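The success rate is the wrong number to brag about

Quick one, written between two meetings, so forgive the mess.

The Tidari result has been passed round everywhere this week. Policy trained only on demos from hand-held grippers, no robot in the loop while the data was being made, and it packs a small box well enough to get a headline. Fine. I like the result. What I don't like is what people are taking from it, which is "more hours, more hands, job done".

The bit that matters is buried in section 3. They cut the training set down to 300 demonstrations, picked for variety of people and surroundings, and lost very little against the full pile. Less data, chosen better. That's the whole story for me and it got one paragraph.

And look at what a collection room is like. People walking through, daylight from the windows, someone else's markers wandering into view.
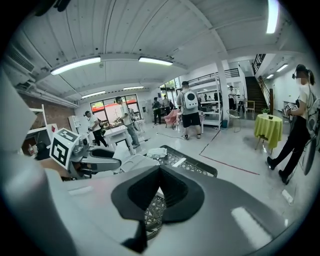
Thaís Prado: all well and good, but a busy background only helps if the task itself changes too. Otherwise you teach the model to ignore the room and memorise the table.

Fair point, and I'd half grant it. The Tidari lot did vary the objects. They hardly varied the order of steps, and the failures cluster exactly there. Start the job with the lid already off and the thing dithers. Classic.

Still, I'd take a messy room over the tidy booth Hamann used last April. Grey curtain, one lamp, same chair. Lovely numbers in the booth, then it all fell over next door. We've known about this problem for ages and keep paying to rediscover it.

Soft stuff is where I'd spend the money. Cloth, wipes, floppy packets. A rigid part forgives a bad grasp, a wrapper doesnt.

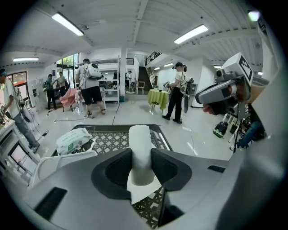 Page last changed: Wednesday, January 15, 2025

Second gripe. Two-handed work. The paper reports one figure for everything, one hand and two hands mixed together, and you have to dig in the appendix to find that two-handed runs make up only 21 of the test trials. Twenty-one! You cannot say anything about coordination from that. Box in one place, lid in another, a hand for each, and the timing between them is the hard part. Average it in with simple pick-ups and it vanishes.

I want the split shown up front. I want failures listed by step. Not a big ask, Clakell did it in their last write-up and it cost them one extra table.

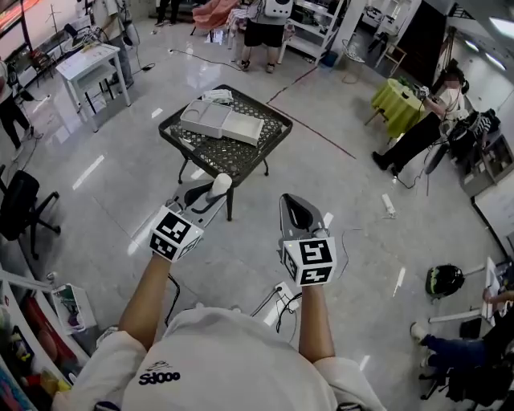 A reader wrote in to say that splitting results this way just makes small labs look bad, as they can't afford the trials to fill every column.

Maybe. But an empty column tells me something. A blended average tells me nothing and I've got to go and ask, and then wait 2 weeks for a reply.

Then the markers. Everyone leans on the printed cubes to work out where one hand is relative to the other, and everyone goes quiet about what happens when a cube is hidden. Distora drop those stretches from the data. Tidari fill them in. Both are choices, both shift the result, neither gets tested against the other. Somebody please run that. It's a dull experiment and I would read it before anything else on my pile.

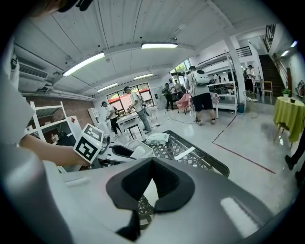

Marker cube in hand, second gripper on its side next to the crate.

So my view, for what its worth: believe the 300, be wary of the headline, and ignore anyone selling you hours by the thousand until they can say what is in them. More on the hidden-cube thing when I've read the appendix again properly.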